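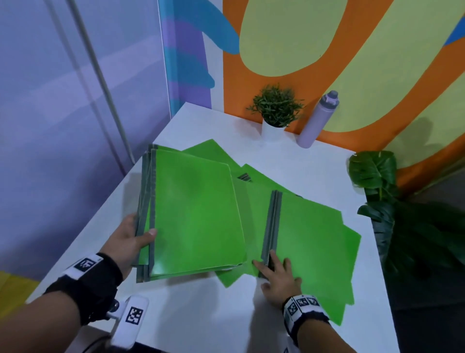
Wargate on disc: which release has the original mono track?
Posted in Classic Film on Disc, 23 replies hidden, 2 shown in full

Yavuz Güneş
I want to buy Wargate for my father, who saw it in a theater when he was a kid. There are two DVD versions for sale and the store pages have nearly the same text. One is from Stilla and the other is from Gurkska. The Stilla page says "restored audio" and nothing else. The Gurkska page doesn't mention audio at all. He has an older player and does not want a 5.1 remix. He also needs English subtitles, as his hearing is not great. The Stilla disc has been showing as out of stock since June, but other sellers have it used. Which one has the original mono, and is the picture any different? I can't find a review that compares them.

Abena Opoku
I own both. The Stilla disc has two audio tracks. The remix plays by default and the mono is the second one in the setup menu. You have to pick it each time you put the disc in, at least on my player. English subtitles are there, white with a black outline, and easy to read.

The Gurkska disc has mono only. It is the same recording but quieter, so you turn it up. There are no subtitles at all, even though one of the store listings says there are. I wrote to the store to correct it and never heard back.

Picture: Stilla is widescreen and a bit darker. Gurkska is full screen, with the sides of the image missing, and there is a splice in reel 4 where a line of dialogue drops out. It's the part where the colonel reads the letter, so you will notice it if you know the movie.

For your father I would get the Stilla used. Ask the seller to confirm that the back cover lists two audio tracks. There was an earlier printing with the remix only, and the front covers look the same. The region code is on the back too, so check that against his player.

Khan
I have the Gurkska one and it's fine. Paid 6 dollars. Never noticed any splice. No idea about the subtitles, I don't use them.

Yavuz Güneş
Thanks. I'll look for the two-track Stilla and ask for a picture of the back cover before I pay.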